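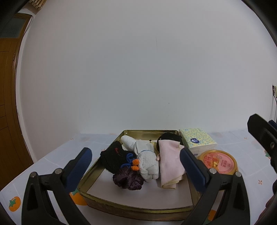

Gold-colored tray on a white tablecloth, with a dark purple scrunchie in it.

Filed under: List archive > Strange lights and sightings

Inmaculada Ortuño wrote:
> The three lights over the Saithong reservoir stayed in one line
> for 25 minutes and made no sound. I don't see how it can be
> airplanes. Has anyone checked the flight records?

Dear Inmaculada, dear all,

I checked what I could. In June there were 21 reports from the reservoir, and 6 of them give a direction and a time that can be used. All 6 point to the south-west, low over the hills, between nine and ten in the evening.

In that direction is the Hakovgate ridge, which has a radio mast at 3280 feet. The mast carries three lamps. From the east shore they would stand almost in one line, and with warm air above the water they can seem to float and tremble. I think this explains most of the reports -- but I am not sure about yours, because you wrote that the lights were white and the lamps are red.

I did not find any flight that fits. Hugo Toledo has a list for the small airfield at Brilar, but it stops at eight in the evening.

Could you tell me where exactly you were standing, and if you still have the compass reading? Mei Okafor has offered to go to the same place with me and compare.

Kind regards,
Rodrigo Mateos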